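Rosta Opens Repair Counter and Parts Library in Barkmont

Service will fix household lamps, small fixtures and hardware, and lend tools to residents of the Gestside area

BARKMONT — Rosta, the home hardware retailer, will open a walk-in repair counter and parts library at its Barkmont store in June. The counter will accept lamps, door and cabinet hardware, curtain fittings, clocks and other small household items, and will sell single replacement parts to customers who prefer to do the work at home.

The Barkmont counter follows a trial at the company's Arroyo store, which ran for 8 months. During that time the Arroyo counter took in more than 2,000 items. Lamps were the largest group, followed by door locks and latches. Rosta said the results were strong enough to make the Arroyo counter permanent and to begin work on a second location.

The new counter will occupy the former paint mixing area at the rear of the Barkmont store, next to the Gestside Road entrance. Customers will be able to reach it directly from the parking lot during store hours. Work benches, parts drawers and a small waiting area were installed this spring, and the electrical work has passed inspection.

How the service works

Customers bring an item to the counter, where a member of the repair staff looks it over and writes an estimate. There is no charge for the estimate. If the customer agrees to the price, the item is tagged and repaired on site. Simple jobs such as replacing a plug, a lamp socket or a missing screw are usually done while the customer waits. Larger jobs are held, and the customer gets a text message or phone call when the item is ready.

Items that cannot be repaired at a reasonable cost are returned to the customer at no charge. Customers may also leave them with the store, which will remove usable parts and send the remaining metal for recycling.

All repairs are covered by a 97-day guarantee on parts and labor. The guarantee is the same one used in Arroyo and applies to items bought at any store, including items that were not sold by Rosta.

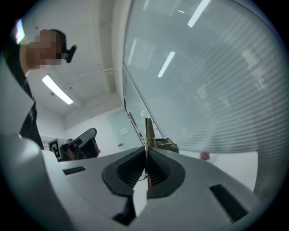
The parts library will be stocked with threaded rod, brackets, hinges, knobs, washers, springs, sockets, switches and cord in common sizes. Most of these parts are sold only in packs on the regular sales floor. At the counter they will be sold one at a time. Staff will also match older parts from a stock of used pieces taken from donated fixtures, and customers can ask to be put on a list when a part is not on hand.

Used parts will be checked before they are offered for sale. Used electrical parts, including sockets, switches and plugs, will not be resold. These are always replaced with new ones.

Tool lending

Along with the repair service, the Barkmont counter will lend hand tools to residents of Barkmont and the surrounding Gestside area. The opening collection holds 100 tools, among them pipe wrenches, tap and die sets, clamps, rivet tools and lock installation kits. Tools may be borrowed for one week and renewed once if no one else has asked for them. Borrowers must be 18 or older and show proof of address.

There is no membership fee. A refundable deposit is required for larger kits. Power tools are not part of the lending collection and will continue to be rented through the store's regular rental desk.

Rosta plans to add to the collection during the first year, based on what borrowers ask for. In Arroyo, where lending started halfway through the trial, the most requested tools were tile cutters and long-reach basin wrenches. Both will be available in Barkmont from opening day.

Evening classes

The counter will hold evening classes in basic household repair beginning the month after it opens. The first classes will cover rewiring a table lamp, replacing a door latch, and rehanging a cabinet door. Each class starts at 6:30 p.m. and lasts two hours. Places are limited by the number of benches, and sign-up will be at the counter or by phone. Materials are included in the class fee. Customers may bring their own lamp or hardware to work on if staff have looked at it beforehand.

Hiring

Rosta is hiring six people for the Barkmont counter, including two full-time repair positions. Experience with small fixtures, locks or lamp wiring is preferred for the full-time jobs. Part-time staff will be trained at the Arroyo store before the opening — travel time between the two stores is paid. Applications are available at the customer service desk in either store.

Donations

The Barkmont store has begun accepting donations of old lamps, light fixtures and door hardware for the used parts stock. Items do not need to be in working order. The store cannot accept fluorescent tubes, smoke detectors, batteries, or anything containing oil or fuel. Donations may be left at the customer service desk until the counter opens, and at the counter itself after that.

About Rosta

Rosta sells hardware, lighting and home repair supplies from its stores in Arroyo and Barkmont. The company's offices and warehouse are in Arroyo.

Press inquiries may be directed to the Rosta communications office in Arroyo. Requests to visit the Barkmont counter before the opening should be made at least two working days ahead.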